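## Do we need a color for everything?

October 9, 2020

The Muklow shared workshop has been asked to buy a color-coding system. The quote from Iltero came to $2,674, which covers stickers, painted shadow boards, colored bins, a wall chart, and a half-day of training in how to read the wall chart. A decision is due before the December closure. I have read the brochure twice and I'd like to slow things down a little.

The pitch goes like this. Every bench gets a color. Every tool gets the color of its bench. Anything sitting in the wrong place shouts at you from across the room, and people put it back. Iltero says its customers cut the time they spend looking for things by 57 percent. I wrote to ask how that was measured and got a second copy of the brochure.

I have no quarrel with color as such. A strong color on a plain background is easy to pick out, and we already use that at the Liao Street store room, where the shutoff valves are painted red and always have been. There are only a few of them and they all mean the same thing. You don't need training.

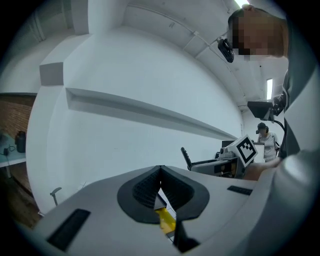
*Bright yellow against black and pale gray.*

What worries me is what happens when everything has a color. The Iltero plan uses eight of them, and two are called "teal" and "aqua." I put the sample stickers for those two side by side under the lights in the back room and had to turn them over to read the names. Then there are members who don't see red and green the same way the rest of us do. The brochure deals with this in a single sentence, suggesting that such users "may benefit from additional labels." If the labels do the work, I'd like to know what we are paying the paint for.

There is also the matter of wear. Stickers on handles come off. We tried this with tape a few years ago, and by spring half of the clamps were sticky and bare, and the other half had collected a second color from somebody who thought the first one was wrong. Iltero says its stickers last 60 months in normal use. I don't know what normal use is. Our chisels get dropped, soaked in oil, and left in the pockets of aprons that then go through the wash.

The Vanon workshop, across the river, bought a similar package from another firm and I went over to look. It's tidy, I'll give them that. The boards are full and the bins are lined up. But it was tidy before, and they have a paid person at the desk who walks the floor at closing time and puts everything back. I asked whether fewer tools had gone missing since the colors went up and was told that it "felt like it." Maybe so. They hadn't kept a list before, so there was nothing to compare with.

We do have a list, as it happens. Last winter's stock check turned up 66 items that were not where they should have been. Most of those weren't on the wrong bench. They were out on loan with no entry in the book, or had been broken and stuck in a drawer, or were still in the back of someone's car. A green dot on the handle doesn't bring a socket set home. A loan book with a pen attached to it might, and I'd happily buy the pen.

People who like the plan tell me I'm being gloomy, and that a new member walking in needs some kind of help finding the way around. That's fair. New members do get lost here, mainly because the drawers are labeled in three different hands and one whole cabinet is labeled for what it held before the move. I would start there. Plain printed labels in large type, the same word on the drawer as in the book, and an outline drawn behind anything that hangs on the wall. We could do one bench with what's already in the supply cupboard and leave it for a couple of months.

If after that there's still a case for color, let's try one color for one purpose. My vote would be for yellow on anything that has to stay in the building, so it can be spotted on its way out the door – whatever bench it came from. I'd also want somebody to write down what was missing before we started and what was missing afterward. Without that we will be back to how it feels.

The sample stickers and the full Iltero quote are in the tray by the kettle. Have a look at the teal and the aqua under the back room lights, and write your comments on the sheet clipped to the front. Please use your own pen, as the one that was there has gone.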